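Category: Minutes and Papers

Piltimstead Allotment and Water Users' Association
Minutes of the ordinary meeting, 27 June 2020

Present: Raquel Nogueira (chair), Hryhorii Derkach (minutes), six plot holders.
Apologies: one received.

1. Minutes of the last meeting
Agreed as a true record. The plot number under item 4 was corrected to 49.

2. Rainwater storage
The main tank holds 4000 litres when full. The dip reading was 2154 litres. HD noted that the float valve on the lower feed is sticking and lets the level drop overnight. Replacement valve to be ordered from Gajdoš.
Action: HD 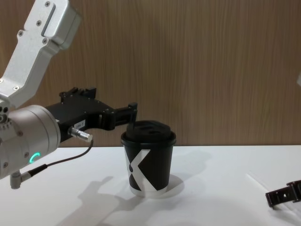

Arm and gripper over a white tabletop.

3. Standpipes
The standpipe at the north gate drips at the joint. RN has tightened the collar twice. It was agreed to fit a new washer first and to replace the tap only if the drip continues. Hoses must not be left connected – the byelaws already say this, and the notice will be put back up.
Action: RN

4. Supply contract
Two quotations were considered for the pump service, from Druvetska and Destus. Druvetska quoted £99 for a yearly visit, parts extra. Destus quoted a higher sum with filters included. Members asked whether the Druvetska price covers the pressure test. Decision held over until a written answer is received.
Action: HD

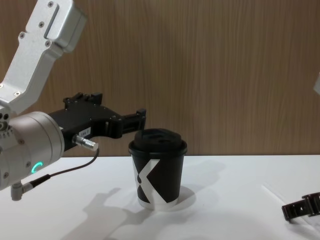
Black gripper beside a lidded paper cup

5. Drainage on the lower plots
The ditch along the east hedge has silted up at the culvert. Clearing to be done by hand before November, with spoil spread on the path side. The grating is loose and will be re-bedded in mortar at the same time.

6. Any other business
A plot holder asked for a second water butt by the shed. Agreed, provided the overflow is led to the ditch.

Next meeting: to be notified by post.

Contact the secretary | © Piltimstead Allotment and Water Users' Association | Back to top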